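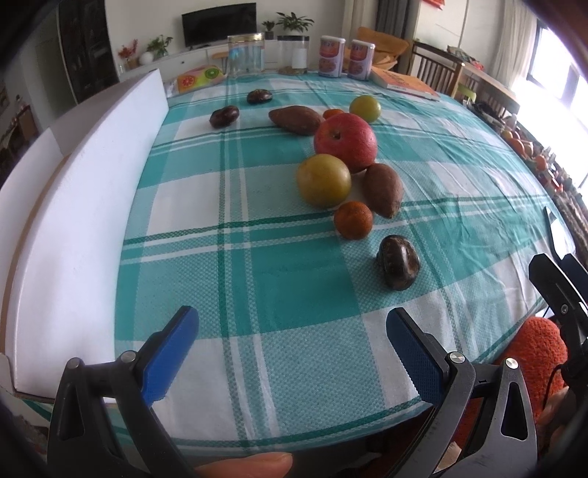 Liselthorpe Table Notes

README and data card, second release

What is in the folder

Welcome, and thank you for opening the README first. The Liselthorpe Table Notes are a collection of 200 short written accounts of fruit and vegetables laid out on a table, in the words of the people who were looking at them. Each account says what is on the cloth and where it sits compared to its neighbors. That is a very ordinary thing to ask of anyone, and we have been surprised, over and over, by how many ways there are of doing it.

The first release had 90 accounts in it. The rest were added in November, when Nanami Hosoda joined us and talked most of her evening class into taking part (with tea, and quite a lot of cake).

Files

notes.csv – one account per row, with the layout number and a writer code
layouts.txt – a plain list of what went into each of the 16 layouts
wordlist.txt – every name used for every item, with spellings left as written
changes.txt – what is different since the first release

Everything is plain text and opens in whatever you already use. The commas inside the accounts are wrapped in quotation marks, so please let your spreadsheet know about that before you write to us about missing halves of sentences. Kaede Sugawara lost an afternoon to it and would like to spare you the same.

How a layout is put together

We start with the plaid cloth, the teal and pale green one with the white blocks. People love it as something to point with. "On the edge of a green square" or "just past the stripe" turns up all through the notes, and we decided early on to leave those phrases in. Smooth the cloth with your palms and then let it be. A few fold lines do no harm, and chasing them all the way across only pushes them to the other side.

Next comes the biggest item, usually the red apple, somewhere near the middle of the group. Sweet potatoes go in after that, pointing different ways, so that writers have to decide which end is the front. Then we fill in with mandarins, the yellow-green fruit and the small dark ones. We like a straggling line with some things touching and others off by themselves. A mandarin half hidden behind the apple is a good test of how careful a writer is feeling!

Please don't make it pretty. Chrysanthi Michailidis used to arrange shop windows, and it took her a while to stop fanning everything out by color. Her early layouts are still in the set as numbers 3 and 4, and you will know them as soon as you read the accounts, which all use the word "rainbow" or something close to it.
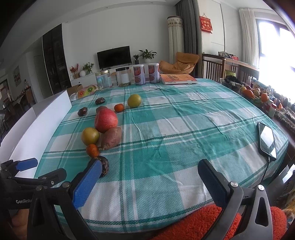 Once the line is down, the writer gets as long as they want. Most of them write about 60 words and then go back and add one more sentence, nearly always about whatever is farthest off. We ask them to name things the way they would at home, and to write "the dark one" if that is as far as they can get. An honest shrug is more use to us than a confident guess.

Names, and how we handled them

This is the part that took the longest, so bear with me. The wordlist keeps the writer's own word beside a broader group that we chose together. Mandarin, clementine, tangerine and "little orange" all go under small orange citrus. Sweet potato and yam share a group too, because our writers plainly meant the same thing by both. The yellow-green fruit was called an apple by some people, a pear by others and a guava by one very certain gentleman, so its group is just called yellow-green round fruit.

The small dark items were the hardest of all. We have passion fruit, plum, fig, mushroom and "something shiny with a crease in it." Þórey Sveinbjörnsson wanted to settle on one name and I wanted to keep every one of them, and in the end we kept every one and put them under dark, small. If you need a single label, use that column and forgive us the vagueness.

Columns in notes.csv

layout – a number that matches layouts.txt
writer – a code, the same across both releases
account – the text, untouched apart from removed names
side – where the writer was sitting, near or far
group_words – the broader groups mentioned, in the order they appear

Things to be careful about

Left and right depend on where the writer sat, and some writers quietly switched halfway through. We have not corrected any of it. The side column will help you with most cases, though you will still meet a few accounts that can only be sorted out with a pencil and a bit of patience.

"Behind" is just as slippery. For most people it means farther away. For a handful it means behind from the fruit's point of view, so that a sweet potato has a back and a front like a dog does. I have grown fond of these.

Several accounts mention things beside the produce, such as a phone on the cloth or containers along the back. Those words are kept in the text but do not get a group.

Using and sharing

Use the notes for teaching, language study or anything else kind and sensible. Please mention the collection by name and say which release you used. Corrections to the wordlist are very welcome, especially regional names for sweet potatoes.

Tobiloba Bassey keeps the list and answers the mail, mostly in the mornings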